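Stadedell Residents' Help Exchange

Home | Topics | Furnished Rooms | Cleaning | Members | Sign in

Preparing a furnished bedroom for inspection: order of work and treatment of carpet marks

Posted by Villads Thoroddsen, September 2022
47 views | 8 comments | Share

I am the tenant of a furnished unit in the Kravets building and am required to present the bedroom for inspection at the end of my tenancy. The room contains a bed, a small wooden nightstand with a lamp, and a blue-gray sofa. The floor is fully carpeted.

The inspection form lists three items for this room: "floor clear of refuse," "bedding presented," and "carpet free of marks in excess of ordinary wear." The deposit at issue is $2925, and I would prefer to avoid a dispute over the wording. I would be grateful for guidance on the following points.

First, in what order should the work be carried out? I have been picking up wrappers and similar small waste from the carpet, but I have also been straightening the bedding at intervals, and I suspect that this is inefficient. Second, is a tenant expected to shampoo a carpet of this type, which has a mottled pattern that makes it difficult to tell a stain from the design? Third, should the cord of the lamp be left on top of the nightstand?

Photographs of the room are attached.

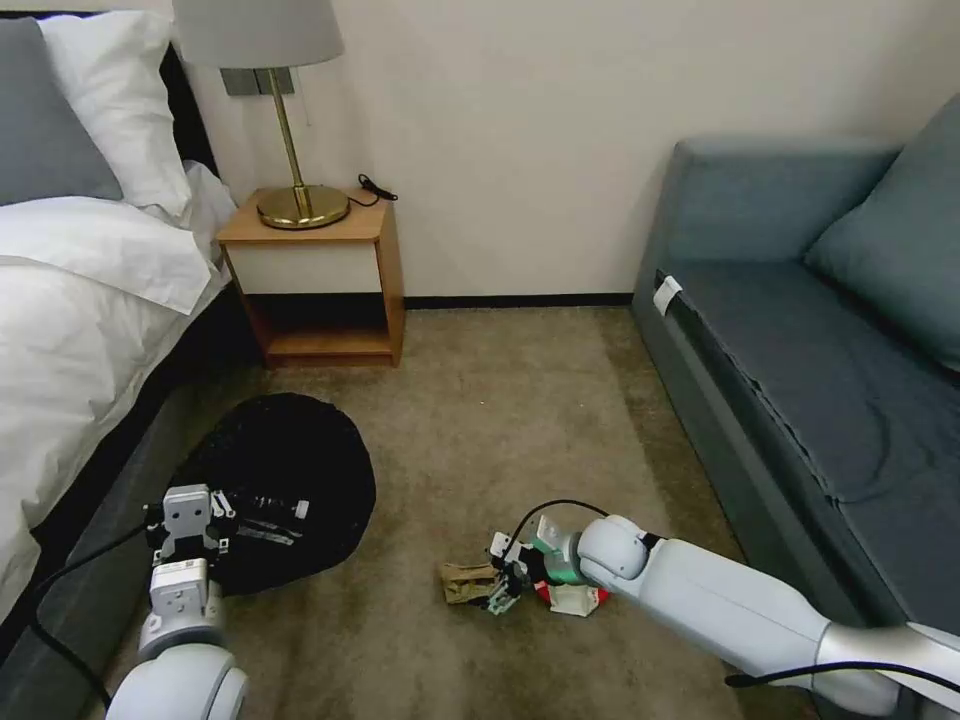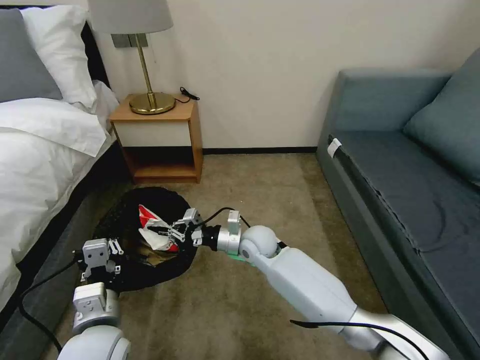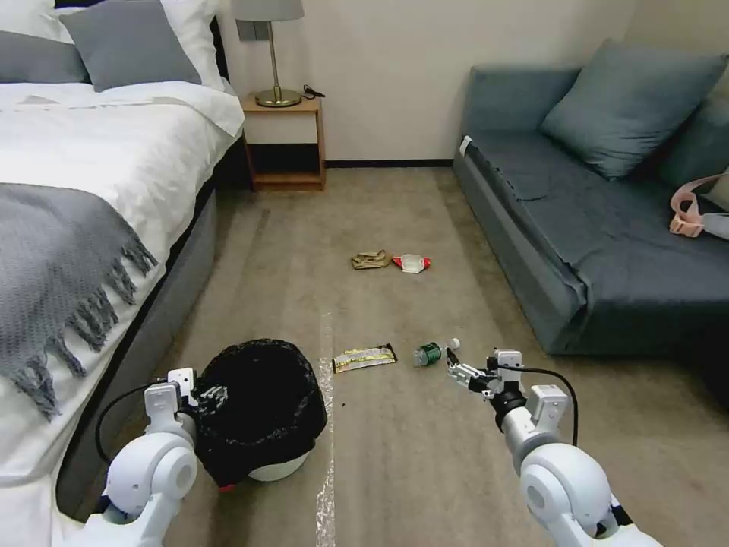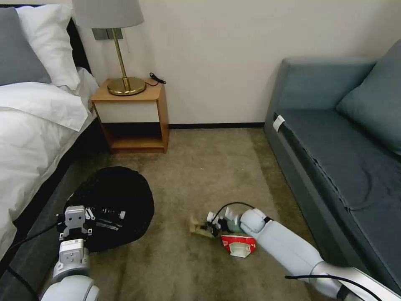
Bedroom, Kravets building: the floor between the bed and the sofa. The gray throw is on the bed in the third photograph.

Grażyna Baran
Member, 80 replies

The customary order is refuse first, bedding second, and floor last. Please collect all wrappers and bottles before any other work is begun. A soft round container of the folding kind is suitable for this purpose, provided that it is opened fully and set near the middle of the floor. Bottles should be emptied and separated for recycling where the building requires it.

The duvet should then be drawn flat toward the pillows, with an even drop along the open side. In your second photograph it is bunched near the top and hangs nearly to the carpet, and an inspector may reasonably mark this as "not presented." If the fringed throw belongs to the inventory, it should be laid straight across the foot of the bed.

Vacuum only after the bedding is finished. Move the nightstand forward and clean along the dark baseboard, as well as the open lower shelf. Look beneath the edge of the bed also.

With regard to the carpet, the first photograph does show some dark patches and faint stains. I would advise you to compare these with the move-in report before applying any product. If they were recorded at that time, no action is required on your part. If they were not, blot a small area with plain water and a white cloth and allow it to dry overnight. Shampooing is not required unless your lease states it in writing.

The lamp cord may remain on the nightstand if it is neatly coiled.

12 members found this helpful

Flirkarari

Just vacuum it twice. I had the same form in July and the inspector spent almost 8 minutes in the whole unit.

3 members found this helpful

Arby

I concur with the first reply, with one addition. Sofa cushions should be lifted and the seat cleaned underneath, and the seat cover should then be pulled smooth. Any small white tag on the upholstery should be left attached, as removal may be recorded as damage. Personal belongings left on the sofa should be taken away before the inspector arrives.

1 member found this helpful

Share | Report | Back to Furnished Rooms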